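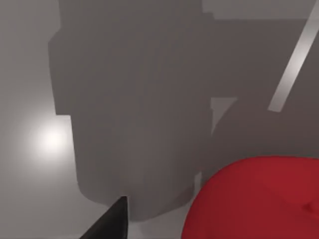 渲染图：灰色平面上的深灰色阴影

斯卡曼港为广场遮阴问题再吵一轮

2024年10月24日　本地新闻

斯卡曼港市议会昨晚开会，讨论老鱼市广场到底算不算“有阳光的公共空间”。会议开了两个多小时，散会时天早黑了，这个问题暂时失去了现实意义。

争议起于开发商Deltstead申请在广场南侧加建9层公寓。按该公司提交的日照报告，冬季广场“仍可享受有品质的间接光线”。住在广场北侧的德博拉·莫雷利在会上问，间接光线能不能晾干床单。公司代表科西莫·科科表示，这一点不在报告的研究范围之内。

反对加建的联名信目前收到500个签名。发起人阿达·格拉索在广场边开冰淇淋店，她说自己并不反对盖楼，只希望楼的影子能落在别人的生意上，最好是对面那家。

议员里斯·托莫阿纳提议把楼高减去2层，阴影随之缩短。Deltstead回应称可以考虑，但减掉的楼层须改为向西扩建。西侧恰好是市政厅停车场，几位议员听后要求补充材料。

规划部门共收到31份书面意见，其中一份通篇讨论鸽子，已转交环卫处。修订后的日照报告定于12月提交，届时广场每天能晒到多久太阳，双方将各自带人去量。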